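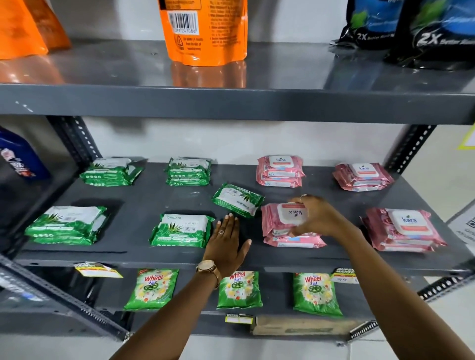 Grellby Reading Room: Frequently Asked Questions

What is the Reading Room?
A monthly history book club run out of the back of the Grellby bookstore. We read narrative nonfiction, mostly about wars, shipwrecks and people who made poor decisions in the snow.

What are we reading in June?
"The Salazar Letters" by Mamta Sandhu, a family history told through the mail of two brothers who joined opposing armies and kept writing to each other about their mother's roof. It runs to 609 pages, 110 of them notes. You may skip the notes. Akash Tripathi will not, and he will bring them up.

Do I have to finish the book?
No. We ask that you get past the first chapter and that you not announce the page where you gave up as if it were a war wound.

Is the audiobook allowed?
Yes. You'll miss the maps, but the maps in this one are terrible.

Where do I get a copy?
The store keeps a stack behind the register at the member discount. The library has it too, with a waiting list. The paperback is the edition we use for page numbers. If yours is the hardcover, add a few pages and hope.

How are books chosen?
Members nominate, then everyone votes on paper. Shanti Maurya counts the slips. Campaigning is permitted, bribery with baked goods is encouraged.

Why did we never read the Kinnunen book?
"Winter Road to Arnent," by Ilari Kinnunen, has been nominated four times. It is 958 pages long and begins with the geology. It will be nominated again.

Can I bring a guest?
One, yes. Tell Sarla Lodhi ahead of time so there's a chair.

Will there be spoilers?
It's history. Some of it has been out for a while.

Do authors ever visit?
Now and then. Sandhu has agreed to join us by video for the last half hour in June — please have a question that is shorter than her answer.

What does it cost?
Nothing. There is a jar for coffee, and it can be seen from every seat.

How do I leave the mailing list?
Reply with the word "stop." Replying with your views on the last book keeps you on it.

Page updated 2026-05-28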